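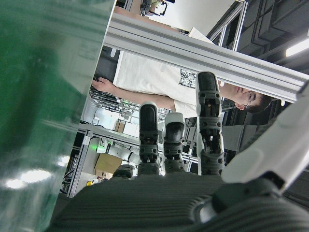
3.2 Kabelführung und Ablage am Arbeitsplatz

Die Ordnung der Leitungen wurde getrennt von der Ordnung der übrigen Arbeitsmittel erfasst. Als Kabelbündel gilt im Folgenden jede Ansammlung von Leitungen, die sich ohne Lösen mindestens einer Steckverbindung nicht vereinzeln lässt. Bündel auf Regalböden und Bündel auf Tischflächen wurden getrennt kodiert, da sich die Zugriffswege unterscheiden (vgl. Yokoyama und Bautista, Abschnitt 2).

Abbildung 3: Zugriff auf ein ungeordnetes Bündel schwarzer Kabel auf einem Regal, Kategorie R2.

Insgesamt gingen 1.697 Zugriffe in die Auswertung ein. Ein Zugriff beginnt mit dem Ausstrecken des Arms und endet, sobald die Hand das Regal verlassen hat. Bei nearly gleichfarbigen Leitungen verlängerte sich die Suchzeit deutlich; der Effekt blieb auch nach Bereinigung um die Bündelgröße bestehen. In fast 70 Prozent der Fälle der Kategorie R2 wurde mehr als eine Leitung angehoben, bevor die gesuchte identifiziert war.

Am Standort Fakholm wurden die Regalböden anschließend mit Klemmleisten des Typs Nustex ausgestattet. Die Leitungen wurden nach Länge sortiert und an beiden Enden beschriftet. Kürzere Adapterkabel verblieben in offenen Schalen, weil sich das Einhängen in die Leisten als zu zeitaufwendig erwies. Für die Kodierung der zweiten Erhebungsphase galten dieselben Kategorien; Zugriffe, bei denen die Hand länger als 5 Sekunden ruhte, wurden ausgeschlossen. Die Ergebnisse beider Phasen sind in Tabelle 4 gegenübergestellt.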